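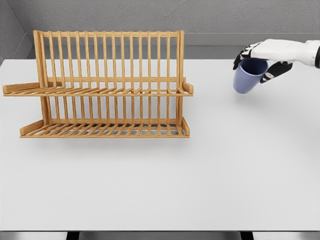 Two-tier wooden dish rack and a blue cup.

Bamgate House Seeks a Live-In Cook and House Manager

Bamgate is a shared house for visiting translators, a short walk from the Briscombe ferry. It sleeps seven, most of whom have opinions about breakfast. We are looking for one person to feed them on weekdays and keep the place standing, starting in late fall.

The work is mostly dinner. You will also order groceries, wash the sheets between guests, and talk to the boiler. Our last cook, Magalhães, stayed four years and left us a recipe binder of 107 pages, a third of it soup. You are free to ignore the binder. Guests who have been here before will bring it up.

We pay monthly and the job comes with a room on the top floor, which is warm in August and bracing the rest of the year. You get weekends off, plus three weeks at the end of the year when we close. There is parking, if your car is small and you are patient.
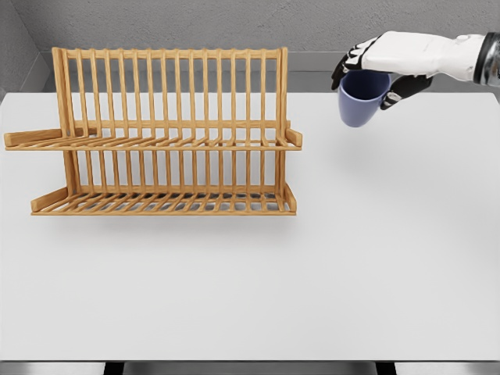 Dishes cause more bad feeling at Bamgate than money or religion. Guests wash their own breakfast and lunch things, and the cook handles dinner with help from whoever lost the argument. A rack with two levels gives everyone's mug a place to go, in theory, and part of your job will be closing the gap between theory and the sink. We do not own a dishwasher. The question was put to the owners and came back with a no – a short one.

You should have cooked for groups before, though it need not have been in a restaurant. Camps, boats and large families all count. You should be able to make a decent meal without meat and hear about someone's footnotes without visible pain. A driver's license is required. A second language is welcome, but you will be corrected in it.

To apply, send a one-page letter and a week of dinner menus to Catarina Barreto, Bamgate House, Vendau Road, Briscombe, by 7 September 2026. Please leave out the headshot. Finalists will be asked to cook lunch for the house, and we will cover groceries up to $100 and your ferry ticket both ways.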